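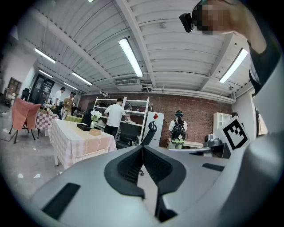

The big room, with tables dressed and a man at the shelves

Home | Features | Galleries | Workshop | Letters

Filed under: Robots at home

GALLERY: Can a machine lay the table yet?

2021-06-24

Ask anyone what they'd hand over to a robot first and you'll hear the same chores again and again – dishes, laundry, clearing up after tea. We love this question at Kirno, and we come back to it whenever we get the chance, as the answer keeps shifting! Floors were sorted out years ago, more or less. Tables are another matter, and we think they're far more fun.

A table is full of small traps. Cloth slides and bunches up. Trays have low rims that are easy to miss and easy to tip. A vase of flowers is top-heavy, and it has leaves sticking out just where you'd like to put your fingers (if you have fingers). You and I sort all that out without looking up from a conversation, and a machine has to work out every bit of it.

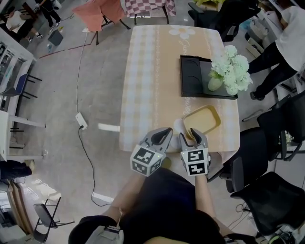 Then there's the matter of using both hands. Try moving a shallow tray one-handed with something round on it and you'll see why I get so excited about pairs of grippers. One side steadies, the other lifts, and the two have to agree on the timing. I tried it at home with an orange and a baking tray, and the orange was under the cooker within 5 seconds.

So how close are we? Picking up one solid thing from a clear patch of table – yes, I'd call that within reach, and it's lovely to see done well. Folding the cloth afterwards is a good deal harder. Shop work sits somewhere in between: boxes on a shelf are kind to a machine, but a shelf that customers have been rummaging through is a real test, and our readers at the Louro shop in town will know exactly what I mean.

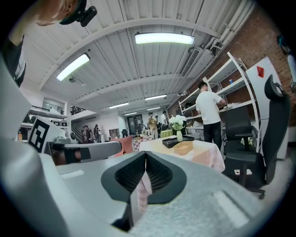
Issue 71

A checked cloth, a vase of white flowers and a black tray: any of us could clear that lot before the kettle boiled. I'd still give a machine the whole afternoon and happily watch every minute of it. My own guess is that shops will get useful help with shelves well before any of us gets help with the washing-up, though I'd be thrilled to be wrong. We'll have another gallery on laundry in September, so do send in the chore you'd most like to be rid of.

35 comments | 2394 shares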